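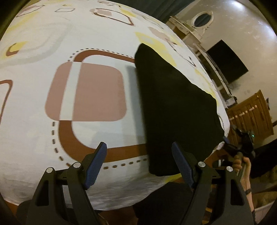
Black cloth on a patterned sheet.

Why do we wash our hands?

Your hands touch things all day long: taps, door handles, pencils, pets and other people's hands. Germs are living on many of them. They are so small that you need a microscope to see them.

Most germs do no harm. A few can give you a cold or a tummy ache if they get into your mouth, nose or eyes.

Water alone washes off some germs. Soap does a better job. Germs stick to the natural oil on your skin, and soap lifts the oil away so the water can carry it down the plughole.

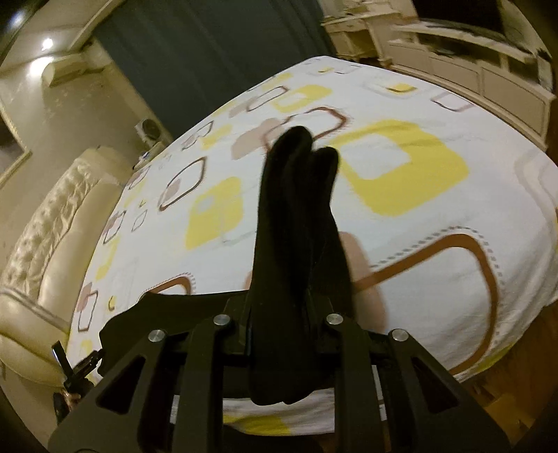 Germs can also move from hands to cloth, and from cloth back to hands. Towels, flannels and clothes all pick them up. A sheet with yellow and brown shapes printed on it can have germs on it just as a plain white one can — the pattern only makes marks harder to spot. Washing cloth with detergent removes most of them.

How to wash your hands

Wet your hands and add soap.
Rub your palms, the backs of your hands, between your fingers and round your thumbs.
Sing "Happy Birthday" 2 times while you rub.
Rinse, then dry well with a clean towel — germs spread more easily from damp skin.

Always wash before you eat and after you use the toilet.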